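# Setting up a bag-packing task for a two-handed robot

These notes cover table layout and recording for the packing task on the Tolelis build. They assume the arms are mounted, homed and talking to the controller. Wiring is in Gervásio's notes in the Adska folder.

## Before you start

- Both hands calibrated, with the thumb limits checked
- A table that doesn't rock
- A cloth with some grip, fixed at the corners
- A plain or evenly patterned screen for the background
- A soft backpack and a set of light objects

Set the joint speed limit to 76 per cent or lower. The controller will accept 100, but at that setting the wrists overshoot when a hand leaves the bag empty.

## Laying out the table

1. **Place the bag first.** Lay it flat in the centre with the front pocket up. Straps can go where they fall, provided none is trapped under the bag.

2. **Put small items along the far edge.** Boxes can sit square or at an angle. Vary this between runs, or the policy learns one wrist angle and fails on the rest.

3. **Use the sides for the remaining items.** Flat things such as a notebook are hard to pick up from cloth, so keep them well inside the reach of one hand. Leave a clear margin for the fingers.
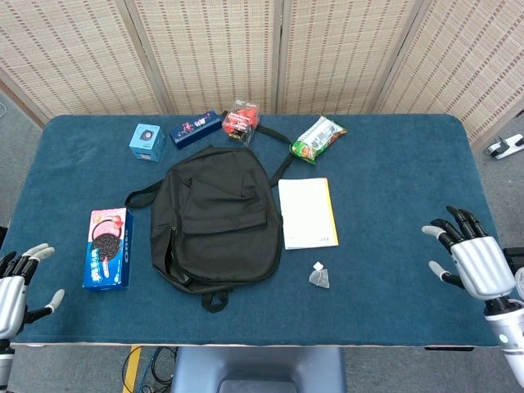
4. **Mix the materials.** Card boxes are easy. Crinkled snack bags change shape under the fingers, and clear plastic gives poor depth readings. A mesh tea bag is the smallest thing we use, and it needs a fingertip pinch with the force limit at its lowest setting.

5. **Bring the hands to the start pose.** One goes to each side of the table, fingers open or slightly curled, clear of every object. Save the pose under a name you will recognise later.

## Recording

Start the log before moving either arm. Open the bag with one hand holding the fabric and the other on the zip pull. If the pull slips twice, stop and reset - a third try usually drags the whole bag towards the near edge.

Pack stiff items before soft ones. Close the bag, return to the start pose and stop the log. Cap each run at 300 seconds and mark anything longer as failed.

Iolanda Vieira's script sorts the runs by label, so use the same object names every time. "Snack bag" and "crisps" will end up as two classes.

## Faults

**Thumb stalls on the cloth.** Raise the approach height by 3 mm and run the calibration again.

**Strap caught on a finger.** Press stop, release the grip in software and free the strap by hand. Do not back the arm out under power.

**Hand drifts at rest.** Check the forearm connector, then the supply. On our build it has been the connector each time.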